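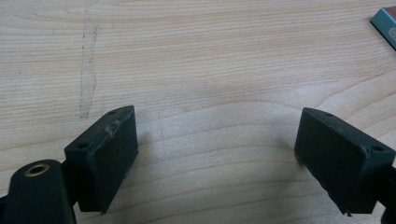 Pince à main, deuxième version - galerie de l'atelier

La pince se monte à l'atelier partagé de Hudbridge, le mardi soir, depuis février. Filippos Deligiannis a dessiné la mécanique, Ekua Quartey s'occupe du câblage et moi du montage et des réglages. La première version fermait de travers et pesait 700 grammes. La deuxième en pèse 661 et se tient d'une seule main. Les légendes suivent l'ordre du montage, avec les remarques notées à l'établi.

Les patins
Deux blocs rectangulaires presque noirs, face à face, inclinés l'un vers l'autre, ouverts au-dessus de la table en bois clair. Les trous de vis sont sur le dessus, près des angles. La face intérieure est plate, nous avons abandonné les rainures de la première version.

Patin gauche, arête supérieure
Éclat et rayures près du trou de vis de droite, avec une petite ligne plus claire. Le patin reste en place pour les essais. Filippos a épaissi le bord dans le fichier pour le prochain jeu.

Le bas des patins
Les deux se resserrent vers le bas. Cette forme sert à prendre les petites pièces posées à plat, vis et rondelles comprises. Pour les objets plus gros, c'est la face large qui travaille.

La bague
Couleur laiton, montée dans l'arrondi du corps, côté gauche. Elle entre en force, à l'étau, avec une cale en bois. Au premier essai elle est partie en biais et il a fallu refaire le perçage. Depuis, nous passons l'alésoir à la main avant la pose.

Les bras
Ils sont symétriques, mais pas interchangeables : la fixation du capteur n'existe que d'un côté. Un repère est gravé à l'intérieur pour éviter l'erreur au remontage. Je l'ai quand même faite une fois.

La commande
Une gâchette à ressort, reprise d'un ancien outil Kouris. La course était trop longue, nous l'avons ramenée à 13 millimètres avec une butée réglable. Le ressort d'origine est un peu dur pour les petites mains - Styliani Andreadis en essaie un plus souple.

Le câblage
Un seul câble sort par l'arrière de la poignée. Ekua a laissé une boucle de mou à l'intérieur pour que rien ne tire quand les bras s'ouvrent en grand. Les connecteurs viennent d'un lot Volside acheté pour un autre projet.

Réglage de l'ouverture
Il se fait au-dessus de la table, pince vide, avec une cale entre les patins. On serre d'abord les vis du côté gauche, puis celles du droit, et on vérifie la cale une seconde fois. Compter une demi-heure quand tout va bien.

Essais de fermeture
300 cycles à vide, puis contrôle du jeu dans les bagues. Paraskevi Politis tient le cahier et note les valeurs des deux côtés. Le côté droit a pris un peu plus de jeu que le gauche, sans explication pour le moment.

Ce qui reste à faire
Imprimer le nouveau jeu de patins, changer le ressort, fermer la poignée avec de vraies vis (le ruban adhésif tient, mais il colle aux doigts). Les fichiers sont dans le classeur de l'atelier et sur l'ordinateur du fond, dossier Litilham. Pour une copie, demander à Ourania Nikolaidis, le mardi à partir de 18 h 30.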